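**Folding on a shared table**

Thick cloth is folded first. A red fleece-type fabric resists a sharp crease, so it is held at one point and the layers are allowed to settle.
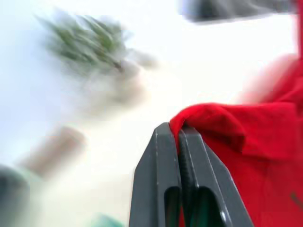 Athina Koutsoukos prefers to begin with socks, as they need the least space.

Two tables of equal height give enough depth for a garment laid lengthways. The seam serves as a guide for straight edges.

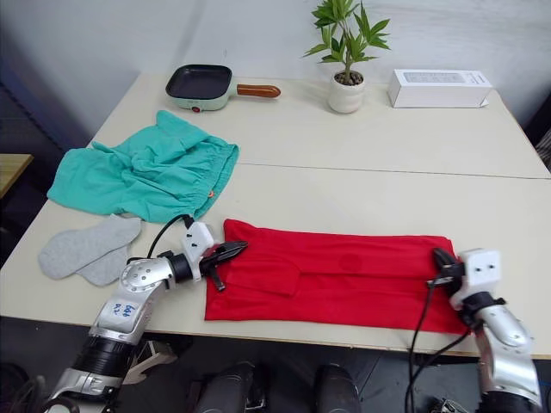 Shorts follow, with the waistband flattened before the legs are brought together. Socks are paired last, cuff to cuff.

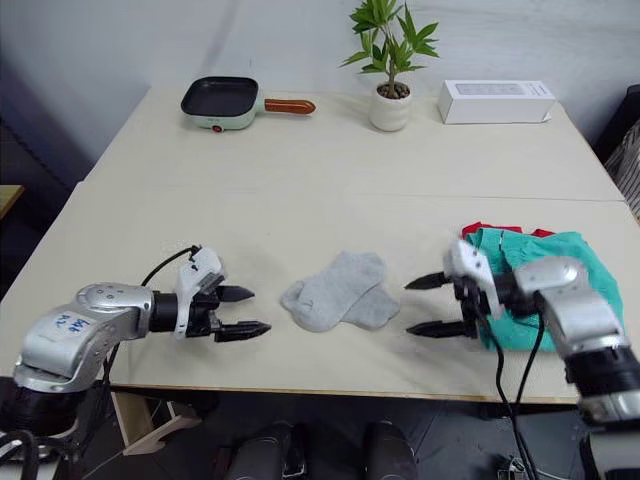
Rolling them stretches the ribbing, according to Lieven Claeys, who folds his in thirds.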